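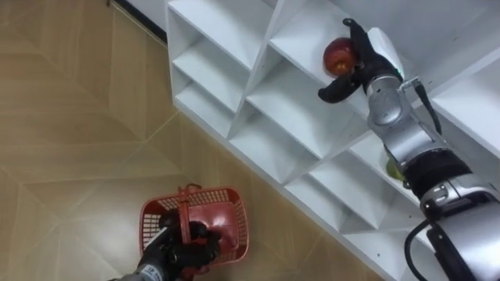 Jukutach: fruit keeping log

Search this repo Go Clear

5 min read

Last updated Sun 7 January

Table of how long fruit lasted in ordinary kitchens. One row = one piece of fruit, from the day it came in the door to the day it got eaten, cooked, or thrown out. 2,512 rows in the current release, from 57 households. CSV, nothing fancy.

Started as a spreadsheet for working out why pears at my place went from rock to mush overnight. Grew. Still don't fully know about the pears.

Quick start

Grab fruit_log.csv and households.csv. Join on house_id. If you only want clean rows filter on checked = y and you're done. Opens fine in any spreadsheet program, but watch the date column, some programs "help" by flipping month and day. Import it as text.

There's a small script called skirnus in the tools folder. Does three things: drops duplicates, fills in the season, computes days_kept. Run it after every merge. It overwrites the input file so keep a copy. Yes I should fix that.

What's in a row

fruit: plain name, lowercase, singular. apple, pear, plum, nectarine, etc.
variety: as printed on the sticker or bag. Blank if no sticker. A lot of blanks.
place: where it was kept. fridge, counter, bowl, shelf, cellar, bag.
neighbors: other fruit in the same spot, separated by semicolons. Bananas matter here.
day_in, day_out: dates.
firm_in, firm_out: 1 to 5, by thumb. 1 is mush, 5 is a baseball.
fate: eaten, cooked, frozen, compost, unknown.
note: free text, whatever people typed. Not cleaned. Some swearing.

Firmness is the weak column. Everyone's thumb is different and the same person is harsher on Mondays, or seems to be. Use it within a household, don't compare across.

Place codes

"shelf" means any open shelf at room temp, fruit sitting directly on the board and not in a bowl. "bowl" means piled up with things touching. Early rows used "counter" for both and I went back and split them where the note said enough. Where it didn't they stayed counter. So counter is a bit of a junk drawer before the November release, fine after.
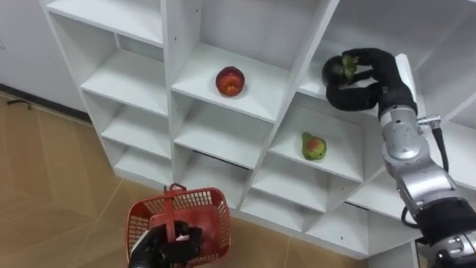
Pear one level down from the red fruit, each in its own cubby. Logged as "shelf", neighbors left blank.

Neighbors only gets filled in if the fruit is in the same compartment or pile. Next cubby over doesn't count. Same drawer in the fridge does count. Same fridge, different drawer, doesn't. People argued about this one, that's the rule now and I'm not reopening it.

Two pieces of the same fruit side by side: two rows, each lists the other. Gets tedious with plums. For cherries and grapes log the bag as one row and put "bag" in place.

Subsets

Morrison: the 200 rows with a second person's firmness score. Best bit of the dataset if you care about how much thumbs disagree. Mostly apples and pears. Named after the street where the first of those households were, no other meaning.

Gurker: 135 rows of cucumbers. Yes it's a fruit, botanically. Kept seperate because several contributors complained that cucumbers were messing up the averages, and they were. Not included in fruit_log.csv, look in extras. Same columns, ignore firm_in, people scored it all over the place.

How the rows were collected

Paper sheet on the fridge, or a shared form, household's choice. Paper sheets typed up later by me. Typing errors for sure. I checked the ones where days_kept came out negative or silly long and fixed what I could from the sheets. The rest have checked = n.

No one was asked to change how they store anything. Some did anyway once they started writing it down (a few notes say so, search "moved to fridge"). If the place changed partway the row has the first place, and the move goes in note. Not ideal. A second place column is on the list.

No names, no addresses in the files. households.csv has the number of people, whether there's a cellar, and a rough kitchen temperature if they owned a thermometer. Most did not.

Known problems

Way too many apples. Then bananas. Mangoes and figs barely there, don't build anything on them.

Winter is thin. People get busy in December and the sheet gets forgotten behind a magnet.

Fruit that gets eaten on day one hardly ever gets logged, so keeping times lean long. Worst for berries. Treat days_kept for berries as nearly useless tbh.

"Eaten" doesn't mean it was any good. Check firm_out and the note. Plenty of people will eat a 2.

Bought ripeness is unknown. A pear picked hard and chilled for months is not the same pear as one off a tree in the yard, and both are just "pear". Homegrown gets mentioned in note sometimes. Not reliably.

Fridge temperature not recorded at all. Sorry.

Okay to use for

Teaching joins and date math. Arguing about the fruit bowl. Charts. Rough planning if you shop once a week and want to know what to eat first.

Not okay for

Food safety advice. At all. Nothing in this table tells you if something is safe to eat, and fate = eaten is not a lab result. Also don't use it to rank stores or varieties, the sample can't carry that. 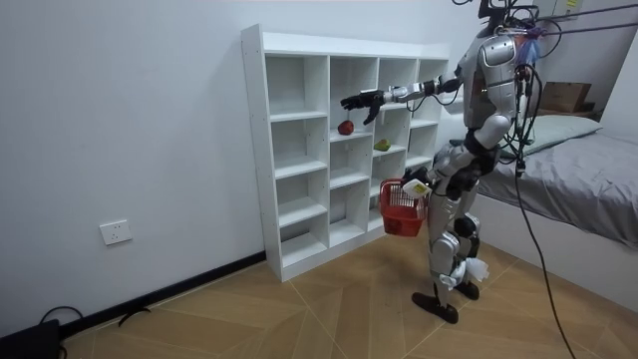 Adding your own rows

Copy template.csv, fill it in, open a pull request. One file per household per month please. Leave house_id blank, it gets assigned on merge.

Before you send:
- dates as day, month, year, all digits
- no blank fate, use unknown
- variety spelled how the sticker spells it, even if its wrong
- don't round anything

Half-finished sheets are welcome. A row with day_in and no day_out goes into the pending file and waits.

Changes

Current: counter/shelf split done for new rows, Gurker moved to extras, skirnus no longer chokes on commas in notes.
November release: place codes rewritten, Morrison rows flagged with their own column.
Before that: one spreadsheet tab, don't ask for it.

License

Public domain. Credit is nice, not needed. If you find out what's going on with the pears open an issue.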